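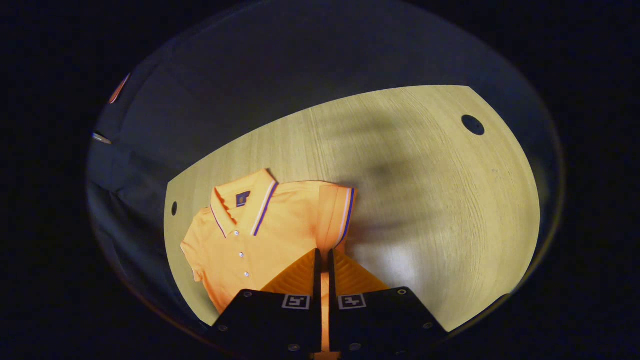 Tariq Khokhar wrote to ask why his polo collars go flat after a week in the drawer when his T-shirts come out fine. His buttons were left open and the shirts were stacked with every collar at the same end, and both habits are dealt with in this section.

Section 2: Folding and storing polo shirts

Before you start

Use a clear table or bench at least as wide as the shirt with its sleeves spread. A bed is too soft and the fold lines will wander. Shirts must be fully dry. Check the underarms and the inside of the collar, which hold damp longest.

Folding by hand

1. Do up all the placket buttons except the top one. On a three-button polo, that means the lower two. For long storage, do up all three.

2. Turn the collar down all the way round and press along the fold with your fingers. Striped or contrasting trim shows up a twisted collar quickly, so line up the two points before going on.

3. Lay the shirt face down with the collar away from you. Smooth it from the middle out to the side seams.

4. Fold one side in towards the centre of the back. The fold should start about halfway along the shoulder.

5. Fold the sleeve back on itself so that it lies flat along the outer edge. Keep the cuff band straight. A ribbed cuff that is folded across will hold the crease.

6. Repeat for the other side.

7. Bring the hem up to just below the collar. For a shallow drawer, fold in thirds instead.

8. Turn the shirt over. The collar and buttons should face up.

Note: If the placket sits off centre, one side has been folded in further than the other. Go back to step 4.

Folding with the Ukach board

The board is optional. Place the shirt face down with the collar just above the top edge, then fold the left panel, the right panel and the bottom panel, in that order. Return each panel flat before moving the next one. Sizes above XL overhang the bottom panel and are better folded by hand.

Caution: Keep fingers clear of the hinges when closing the side panels.

Stacking

Put the first shirt in with its collar to the back of the drawer, the next with its collar to the front, and so on. The stack stays level and no collar carries the full weight of those above it. Stop when the top shirt reaches the rim of the drawer. Forcing the drawer shut will crush the upper collars.

In a Pevel storage box, lay the heavier cotton shirts at the bottom and the light sports ones on top. Leave the lid vents open.

Caution: Do not store shirts in plastic dry-cleaning bags. Trapped moisture can mark bright colours and yellow any white trim.

Shirts stored over winter

Unfold and refold once during the season, moving the hem fold a few centimetres up or down. Printed or stitched labels inside the neck should lie flat.

If a collar has already gone flat, see Section 3, Steaming and pressing. Replacement hinges for the board are listed under part number 1568.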